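Kumport Workshop / Gallery / Table cell 5

Setup and upkeep of the handheld gripper cell, Kultlow bench. Text by Kalkidan Tekleab, service notes by Berhanu Worku.
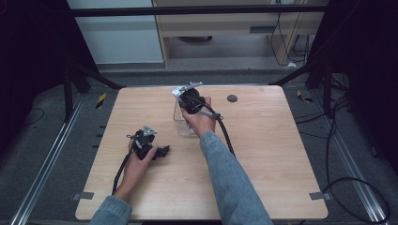 Handheld grippers at the cell table, the right one directly above a clear plastic cup.

Cell 5 is the table cell at the Kumport workshop. It was put together in July on a rail base taken from the old Brovitz line. The operator stands at the near edge and works with a gripper in each hand. The notes under the photo follow the order in which the cell is checked, from the floor up, and end with the service log for the first 3,310 cycles.

Rails and frame
The two long aluminum rails lie directly on the floor. They carry everything else, so they are set first and not touched again unless the cell is moved. Spacing is measured at the front and at the back with the same steel tape, and the two readings have to agree. The rails look closer together toward the back when you stand at the operator position. Ignore that and trust the tape.

The diagonal bars behind the table are bolted finger tight, squared, then torqued in pairs. Tightening one side fully before the other pulls the upper crossbar out of level. We did this on the first build and spent an afternoon finding it.

Table top
Light wood-grain top, rounded corners, held at the near corners by small gray clamps. The clamps are closed by hand until the top stops shifting, then given another quarter turn. More than that marks the underside.

Check for movement by pressing down on each corner in turn. A click usually comes from a clamp foot that has walked off its pad. Back the clamp off, reseat the foot, close it again. Wipe the top with a damp cloth and dry it. No solvent: it dulls the finish and the glare pattern changes from one patch to the next.

The grommet hole to the right stays open. Parts small enough to fall through it are worked on the left half of the table.

Hazard tape
Yellow and black, small pieces on the frame near the back corners of the table. They mark the limit for fixtures and trays. Replace when the edges lift. Clean the metal first or the new piece will be off again by Wednesday.

Gripper bodies
The left and right units are stored and serviced as a pair but their fingers are not swapped between them. Each set wears to its own body.

Weekly: open and close each unit through full travel with nothing in it. The motion should feel the same all the way along. A tight spot near the closed end is nearly always dirt in the joint behind the finger. Brush it out dry. If the tight spot is still there after brushing, remove the finger, clean the pin and refit. One drop of light oil per pin, wiped off again. Oil that reaches the finger faces has to be removed with alcohol before the unit goes back on the table.

Top plates and brackets
The left unit has a small gray triangular plate on top, the right one a flat silver-gray bracket. Both are locating surfaces. Do not pick the unit up by them, and do not set it down on them. A bent plate can look fine and still put the offset out by enough to fail the zero check.

Screws on both are checked at every service with the short driver in the cell drawer. Medium thread locker only. The strong grade was used once, by me, and the plate had to be drilled off.

Cables
One cable per gripper, led back from the body along the operator's wrist or forearm. Leave enough slack for the hand to reach the far edge of the table without the connector taking any load. Too much slack and the cable drags over the work.

Check the first hand's width behind the gripper body, where the bending is. Run it between finger and thumb with the power off. Any flat spot or soft spot means a new cable. Taping over it is not a repair.

On the floor, the runs beside the rails are to be kept outside the rails. Cables laid across a rail get pinched the next time the frame is shifted. The right side collects loops faster than the left, and it is worth undoing them before the start of a session. Label both ends of any cable you add.

Curtains
Dark curtains hang to either side. They are pulled to the same mark each morning so the light on the table does not change from day to day. Vacuum them monthly. Lint on the table is normally curtain lint.

Zero check
Done at power-up and again after any work on a gripper.
Close both units fully, hold for a count of 12, open, repeat.
The readings from both closings must match.
If they do not, check the plate or bracket screws, then the connector, then the fingers, in that order.
If they still do not, tag the unit and take it to Ilir Spahić. Do not correct it in software.

Cup check
A clear plastic cup is used as the handling piece after finger changes. It deforms easily, and too much closing force shows up in the wall at once. Pick up, lift clear, put down, release. Reject the finger set if the cup sticks to a face on release or turns in the grip on the way up. Use a cup without creases. Garba Ogundipe keeps a sleeve of them on the parts shelf.

Service log, first 3,310 cycles
Cycle 0: fingers fitted, both units. Zero check passed.
Cycle 500: joints brushed, pins oiled. Bracket screw on right unit found loose, refitted with thread locker.
Cycle 1,000: joints brushed. No findings.
Cycle 1,500: left unit tight near closed end. Finger removed, pin cleaned, refitted. Passed.
Cycle 2,000: joints brushed. Right cable replaced, soft spot behind the body.
Cycle 2,500: near left table clamp reseated. Frame rechecked for square, no change.
Cycle 3,000: new finger faces on both units, Ambaye soft compound. Cup check repeated twice on the right unit before it passed.
Cycle 3,310: right unit out on zero check. Connector pin pushed back. Housing replaced by Reece Garside, zero check and cup check passed.

The service interval stays at 500 cycles. The soft faces are on trial until the next service, and the old faces are bagged and marked in the cell drawer in case they have to go back on.

Corrections to this page: Kalkidan Tekleab, Kumport workshop.

Back to gallery index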